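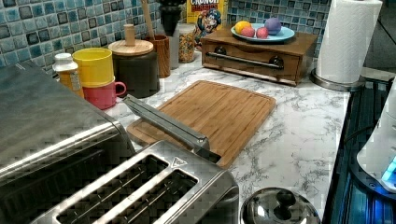
Student Projects / Robot Learning

Teaching by Hand or by Remote: Does It Matter Who Holds the Arm?
Josefien Segers and Masanobu Kobori. Advisor: Natsumi Iwasaki

Our proposal promised that anyone could teach a robot a kitchen task in an afternoon. We had read this claim in several places and repeated it without checking. After a month at the Hultura lab bench we would like to take most of it back.

The task was to pick up a long-handled utensil and lay it down on a bamboo cutting board. We compared two ways of showing it. In hand guiding, a person takes hold of the arm and walks it through the motion. In remote control, the person sits to one side and drives the arm with a pair of handheld levers, watching the counter or a screen. We collected 400 demonstrations in total and threw out any in which the utensil was dropped or the arm hit its joint limit. That left 237, a worse rate than we had planned for – and both of us had practiced.
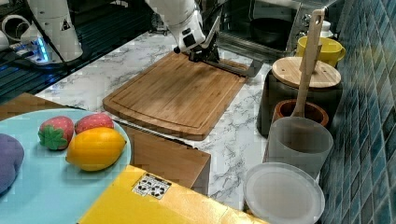
Is hand guiding easier for a beginner than remote control?
For the first 20 tries it was, and after that we could not tell the two apart. Beginners liked feeling the weight of the arm, but they also leaned on it, and the recorded paths came out jerky near the wrist.

We do not trust our own comparison very far. Josefien did most of the hand guiding and Masanobu did most of the remote control, so the method and the person are mixed together. Sachiko Higuchi pointed this out at the July review and she was right. We should have swapped halfway.

Wrist camera views were a second source of doubt. With the gripper low over the board, its own body hides part of the board's edge, and the person driving from the screen has to guess how much clearance is left.

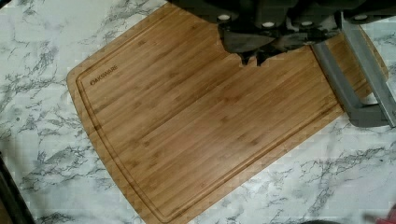
Masanobu got into the habit of stopping above the surface and creeping down. The trained policy copied the pause faithfully, including in places where there was no reason to pause. It learned his caution along with the task, and we have no clean way to separate them.

The policy trained on mixed data finished the task in 21 of its test runs. We would not read much into that figure, as the utensil started within a hand's width of the same spot every time. A fair test would move the board as well, and we ran out of bench time before we could do it.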